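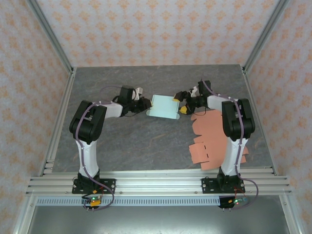 **Recolha de papel e cartão muda de horário em Zaltholm**

Qui., 3 de fevereiro — A recolha porta a porta de papel e cartão em Zaltholm passa a ser feita à noite, entre as 21h00 e a 1h00, informou a Lellum, empresa que gere o serviço. A alteração abrange 1.559 habitações e 87 estabelecimentos comerciais da zona antiga.

Até agora, os camiões circulavam de manhã, à hora de abertura das lojas, e a rua do mercado ficava muitas vezes cortada. Os comerciantes pediam a mudança desde maio do ano passado.

O cartão deve ser colocado à porta depois das 20h00, espalmado e atado. Caixas inteiras não serão levadas. O papel miúdo continua a ir no saco azul, que pode ser levantado gratuitamente no balcão da Lellum. Cartão com restos de comida vai para o lixo comum.

O transporte fica a cargo da Van Acker, que já assegurava a recolha de vidro no concelho. O material segue para o centro de triagem de Grornotier, onde é separado e enfardado antes de ser vendido a fábricas de papel. No ano passado entraram ali 2.987 toneladas, das quais cerca de 200 foram rejeitadas por estarem molhadas ou sujas.

Nas ruas fora da zona antiga mantém-se o horário da manhã. Os ecopontos também não sofrem alterações — com exceção do que estava junto à estação, retirado por causa das obras no passeio e ainda sem novo local definido.

O calendário por rua está afixado na câmara e será distribuído nas caixas de correio. As reclamações sobre ruído podem ser entregues por escrito no balcão da Lellum, aberto nos dias úteis até às 17h00.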